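ok thread. moving my aunt's recipe zine out of boxes and into something people can read. bear with me, typing between loads of laundry

1/ Aunt Halima (Halima Masanja, if you know you know) put out a little food newsletter for years. Stapled. Mailed. Up to 145 copies a run at its peak, mostly to cousins and people from church

2/ first one I've typed up is the doors and kitchens issue. she had opinions on where a kitchen door should go. strong ones

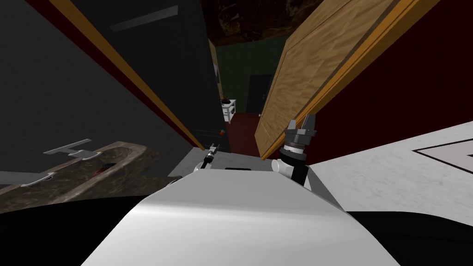
Vol. 8, p. 3

3/ "a door that opens on the cook is a door that burns the rice." her words. whole page of this. then with no warning a recipe for coconut beans

4/ beans: soak overnight. onion, tomato, one can coconut milk, salt at the END. she underlined end twice. I salted early once and heard about it til July

5/ Peninah Ondieki wrote in to say lime at the finish. Halima printed the letter and then disagreed with it for half a page lol

6/ Teresa Duda did all the typing back then, on a machine with a bad e. so evry third word is a guess. if you have clean copies pls pls message me

7/ esp looking for the chapati one. Kanini says her mom had it in a drawer. Kanini check the drawer

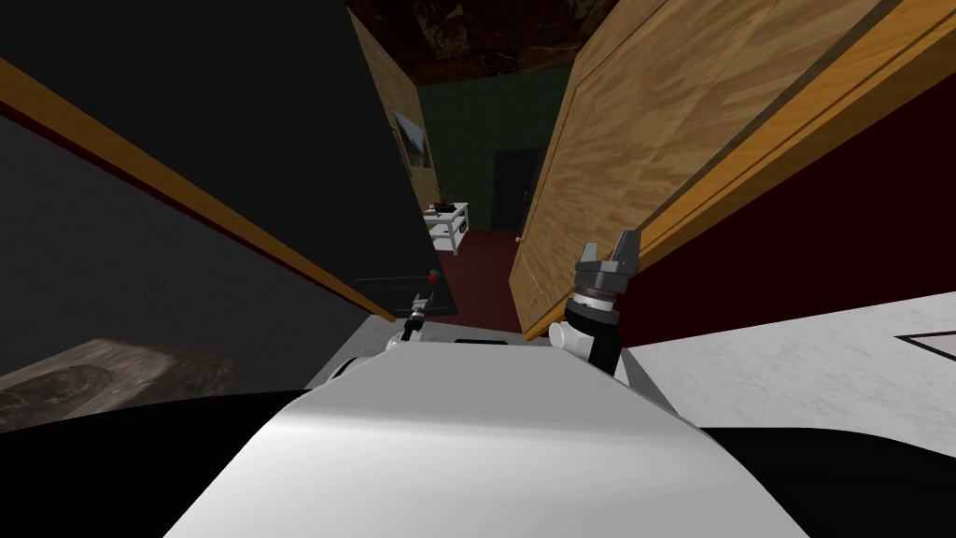
WHAT'S NEXT

8/ typing up the pickles pages tonight. mango first, then the carrot one that made my uncle cry

9/ no I'm not selling them. yes you can print it. put her name on it

10/ ok dryer's done. more tomorow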